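A robot for the back kitchen, by the month

Trefor Pritchard has washed dishes in three countries, and he tells me he was never paid well for it in any of them. Today he manages the guest house at Skomley, a former school with 17 rooms and one long kitchen, and he has stopped looking for a person to do the evening shift. Since March he rents a machine.

The machine is called Drunora. It is made by Gosselin, a small company which does not sell it. You can only take it as a service, with a contract of 10 months, and at the end it goes back or you sign again. The price is 166 pounds a week, insurance and repairs included. For this money you receive a robot with two arms and two hands with five fingers, a charging point, and a telephone number which is answered until eleven at night.

I came to Skomley to see if this is a good bargain. I stayed two evenings and ate too much soup.

The first thing I must report is that Drunora is slow. Pritchard had warned me, but I still was not prepared. A person who knows the work will fill a dishwasher in the time it takes to boil an egg. The robot needs much longer, and it handles one piece at a time. It looks, it reaches, it closes the fingers, it stops for a moment as if it has forgotten something, and then it goes on. On the first evening I found this hard to watch and wanted to take the plate from it. On the second evening I had become used to it and read my newspaper.

The second thing is that in two evenings it broke nothing. It let one saucer fall, from a small height, into the lower basket, and the saucer survived. Gosselin pays for broken pieces up to 50 pounds in a month, and Pritchard has sent them one bill only, for two glasses in the first week.
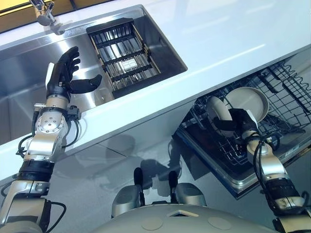
Glasses are still the weak point. Drunora takes plates and bowls with confidence, cups a little less so, and thin wine glasses it is not allowed to touch at all. This is written in the contract, on page four, and I advise every customer to read page four before page one. Sharp knives are also excluded, and so are pans with food burnt to the bottom. Pritchard keeps a plastic box for all these things and does them himself before bed.

The installation took one day. A technician came from Terklow with a van, moved the robot slowly through the kitchen and showed it where things live. She also asked for some changes. The bin had to go to the other wall, and a rubber mat was taken away, as the robot did not like to cross it. Pritchard complains about the mat even now. His feet hurt on the tiles.

What I did not expect is how much the result depends on the people. If the guests leave their plates in a high pile, with forks between them, the robot works badly and asks for help by a soft tone, two or three times in an hour. If the plates are put down separately, it asks almost never. So the staff at breakfast have learned to tidy for the robot, and one may wonder who is working for whom. I put this to Pritchard. He answered that he had the same trouble with students.

The noise is low, a kind of thin whistle when the arms move. The smell of warm motor which I remember from older machines is absent. Cleaning is simple but boring: the hands must be wiped after every shift with a cloth which the company provides, and the cables on the arms collect grease. There is a cover for them, sold separately, and I find this a bit mean.

I also have a complaint about the screen. All settings are made on a tablet, and the menus were clearly written by engineers. To tell the robot that the bowls now go in the upper basket, I had to open five windows and confirm that I understood the word "affordance". I did not understand it. I confirmed anyway, and the bowls went to the upper basket.

Is it worth the money? For a family, no, and Gosselin does not pretend it is. For a restaurant with a full dining room it is too slow. But there is a middle kind of place — the small hotel, the retreat, the club with a kitchen in the cellar — where the dishes can wait until night and where it is difficult to find somebody who will come for two hours. There the sum begins to look reasonable. Pritchard paid more for his last helper, who stayed nine days.

He has not decided yet if he will sign again. He wants the company to give him back his mat, and he wants the robot to learn the wine glasses. The technician has promised to look at the first point when she next comes.

Drunora is offered by Gosselin on contract only. Prices were checked on 04/10/2020 and include delivery from Terklow.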